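Jorken chest rig, reviewed after a month of cup games

I bought the Jorken in August because I was fed up with taping a camera to a lamp. We're collecting examples for a small model that has to find a ball after the cups have been shuffled, and every clip needs the cups, the hands and the clutter around them from the height of a person standing at the table. The Jorken does that beautifully!

It's a padded harness with a camera plate on the breastbone and one big button you can find without looking. Press once to start an episode, again to end it, hold it down to throw the last one away. That hold-to-bin thing is brilliant. Marcus Schumacher fluffs a lot of shuffles (sorry, Marcus) and he used to spend his evenings deleting them by hand.
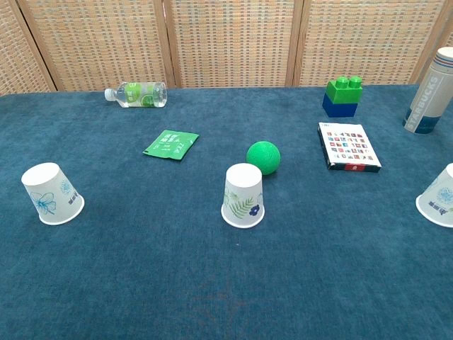 Setting up between episodes is still the slow part, mind you. We use patterned paper cups and a green ball, and Tarek Tarawneh likes to put other green things on the table so the model can't get by on colour alone. With the harness on you can rearrange the lot and go again, no tripod to nudge, and we got 83 clean episodes out of one afternoon. Our best with the old Manolakis clamp was 40.

Battery life is good, up to 20 episodes per bar on the little display. The straps fit both of us, and Tarek is a head taller than I am.

Grumbles: the plate creeps downwards if you lean over a lot, so check the tilt now and then. The export software names files by start time only, and I'd love a box for typing in the cup layout. The spare clip is fiddly as well.

Still, I'd buy it again tomorrow. Mine came from Jumville, who packed it well and threw in a second chest pad.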